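Ristance Help Desk
Ticket 390: Table cover will not stay square, pale wood showing along one side
Product: Orker table, with cover sheet
Status: Solved
Opened: 22 Jan 2026

Original report

The cover on our table does not reach the far side. I have trimmed nothing off it. I pull it to the far edge and it comes up short at the near one, and when I center it the wood shows again. Pictures attached. 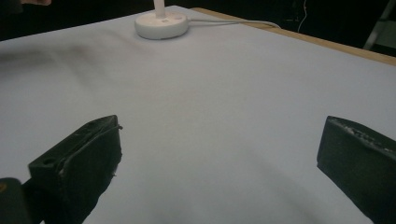
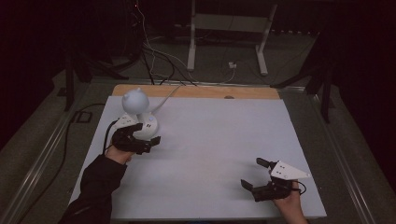
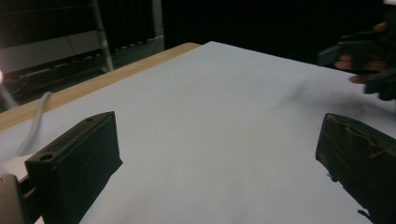
The table is the Orker in pale wood and it has been in use since November. We bought the cover separately from Wuline, and the order page listed it as a fit for this table. I would like to know if I was sent the wrong size or if I am laying it wrong. I don't mind a bit of wood at the edge, but in the third picture the strip runs down the left and the covering takes in nearly everything else, so I can't see where I would find more to pull across. The surface has to be white or close to it. The small white robot with the round head and the two ear nubs stands on it, and its cable goes off across the far part of the table.

Already tried:
Turned the cover end for end. No change.
Taped the two near corners and pulled toward the far side. The tape let go overnight.
Laid a heavy book on each corner for a day. It lay flatter but was no wider.

Reply from support

Thank you for the pictures. Before we look at a replacement, please measure the tabletop itself with the cover off, both ways, and then the cover laid out on the floor. Measure the cover in the middle and again at each end. Please also look for a printed size on the packaging. Wuline sold two widths under the same listing for a while.

Reply from customer

Packaging is gone. Measured on the floor, the cover is 1000 mm wide in the middle and the same at both ends, so it has not been cut crooked. The tabletop is wider than that. I did not write the figure down but the tape went well past the 1000 mark.

Reply from support

In that case you have the narrow one. It is meant for the older Raudsepp top, and the listing should not have named the Orker. You can return it, or add the 250 mm extension strip, which goes along the far side under the main cover. If the strip is used, the join should sit where nothing stands on it, or a light object with a flat base may rock.

Reply from customer

I would sooner keep this one and add the strip. The robot normally stands well in from the far side, so a join back there is fine. Does the strip come in the same shade? The first picture makes the cover look grayer than the third does and I am not sure which to match.

Reply from support

Go by the cover in daylight next to plain printer paper. If it looks gray beside the paper, order shade 2. If you can't tell them apart, order the plain white.

Reply from customer

Shade 2 ordered and fitted. The wood is covered now on the far side. One corner lifts slightly when the cable is moved, and I have put a piece of double-sided tape under it. The tape has held for four days. You can close this.

Closed by support. Listing error passed to the catalog team.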